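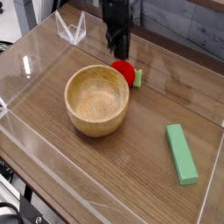

**Figure 4.** Bowl workspace with the gripper tip over the red target. The green block lies at lower right.

### 4.2 Contact onset at an occluded target

The Listow policy was trained on 900 demonstrations of moving a soft target into a bowl. Most failures in the first round of tests came from one layout, in which the target rests close behind the rim and the fixed camera loses part of its outline. We treat this layout separately and compare two controllers on it: the base policy, and the same policy with the Shi onset estimator added.

The estimator takes the last 500 ms of joint current and commanded position and returns the probability that a fingertip is in contact. It uses no image input. When the probability passes a fixed threshold, downward motion stops and the closing command is released. The threshold was set on the Gilness logs and left unchanged for all trials in this section.

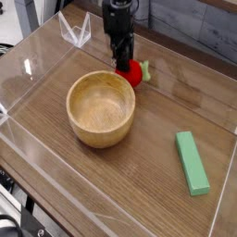

*Contact and Manipulation Group, Trovmont Robotics Laboratory*

Contact onset was labeled by hand from video. A frame was marked as contact if the gripper rested against the target, whether or not the fingers later closed around it. Two annotators labeled every trial, and disagreements were settled by a third pass at reduced playback speed. Frames in which the rim hid the fingertips were left out of the timing error but kept in the trial outcome.

The green block served as a distractor. It was placed well away from the bowl so that an approach toward it could be told apart from a poor approach to the target. The clear walls were kept in place throughout, and glare on the panels was not masked in the camera input.

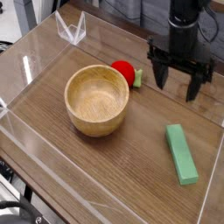 ### 4.3 Open-finger hover

A second class of frames has no contact at all. The gripper hangs over the right side of the workspace, to the right of the target, with nothing between the fingers. The base policy often assigned these frames a high closing probability, which we attribute to the small number of hover states in the March training set.

We drew 127 hover segments from the held-out logs and scored both controllers offline. The estimator suppressed most of the early closing commands. The remaining errors fell mainly in segments with fast wrist motion, where joint current rises without contact. Adding wrist acceleration as an input reduced these errors but delayed true onsets, and we did not keep it.
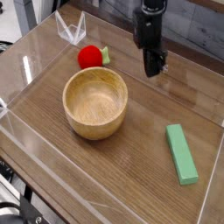
**Figure 5.** Hover state used in the offline comparison. The gripper is suspended to the right of the red target and touches no object.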